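Why Fleece Is Fuzzy and Printed Letters Bend
Fabrics in the laundry pile, explained
Reading level: ages 9 to 12

A pile of clean laundry usually holds several kinds of fabric. They were made in different ways, and they behave differently when they are folded. This page covers two things you can check at home: the fuzzy surface of fleece, and the printed lettering found on many T-shirts and sweatshirts.

Knitted or woven?

Most everyday fabric is either woven or knitted. Woven fabric has two sets of threads that cross over and under each other at right angles. Bedsheets, tea towels and jeans are woven. Knitted fabric is made of yarn bent into loops, with each loop passing through the one before it. T-shirts, socks and sweatshirts are knitted.

Loops can change shape. When you pull on a T-shirt the loops get wider, and when you let go they mostly spring back. Straight threads have less room to move, so a bedsheet stretches very little along its length or width. It stretches more if you pull it from corner to corner. That direction is called the bias.

What makes fleece fuzzy

Fleece starts as a knitted fabric, and most of it is made from polyester. Polyester is a plastic that has been melted and pushed through very small holes to make long, thin strands called filaments. The filaments are made into yarn and the yarn is knitted into cloth.

The cloth then goes through a machine with rollers covered in fine wire bristles. The bristles catch the loops on the surface and pull out the ends of the fibres. This step is called napping, and the raised fibres are called the nap. A second machine trims the nap to an even height.

The nap traps air. Air that cannot move around carries heat away slowly, so a layer of trapped air helps keep a body warm. The polyester itself absorbs very little water. After a wash, most of the water is held between the fibres and can be spun out.

Folds and creases

Any cloth can be bent, but the shape of the bend depends on how thick and how stiff the cloth is. Thin cotton can be pressed into a sharp edge. Thick cloth cannot bend so tightly. The layer on the outside of the bend has farther to travel than the layer on the inside, so the fold comes out rounded.
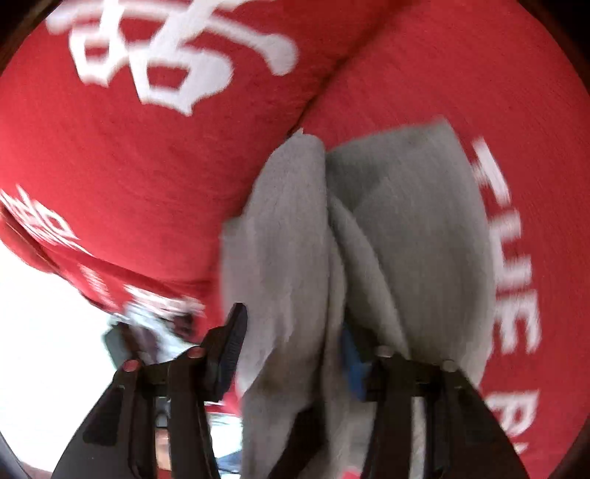
Grey fleece gathered into folds, with printed red fabric behind it.

When a flat piece of cloth is gathered at one point, the extra material has to go somewhere. It rises into ridges with valleys between them. A single pinch in the middle of a handkerchief will show this. The ridges spread out from the pinch and become lower as they get farther away.

How letters get onto a shirt

One common method is screen printing. A fine mesh is stretched over a frame, and parts of it are blocked so that only the shape of the letters is left open. Ink is pushed through the open mesh with a rubber blade called a squeegee. Each colour needs its own screen. The ink is then heated so that it sets.

White lettering on dark or bright fabric often needs more than one layer of ink, or the fabric colour will show through. You can sometimes feel this with a fingertip, as the printed part is thicker than the cloth next to it.

The print is attached to the cloth, so it goes wherever the cloth goes. A straight line of capital letters will follow a curve when the fabric curves. Part of a word can disappear over the edge of a fold. Blackletter, an old style with thick strokes and pointed corners, can be especially hard to read when only a piece of a letter is showing.

Try it: the pinch test

You will need one fleece item, one T-shirt, one tea towel, a ruler and a table.

1. Lay the tea towel flat on the table.
2. Pinch it in the centre and lift until your fingers are 5 cm above the table.
3. Count the ridges that spread out from your fingers and write the number down.
4. Repeat with the T-shirt, then with the fleece.
5. Fold each item in half once, without pressing, and measure the height of the folded edge.

Compare your results. The thickest cloth will usually have the tallest folded edge. The number of ridges may change each time you pinch, so do the test three times with each item.

Words to know

Bias: the diagonal direction across a woven fabric.
Filament: a long, continuous strand of fibre.
Nap: the raised, fuzzy surface of a cloth.
Squeegee: a rubber blade used to push ink through a screen.

Next in the Omthorpe Fabric Pages: Why Socks Have Ribs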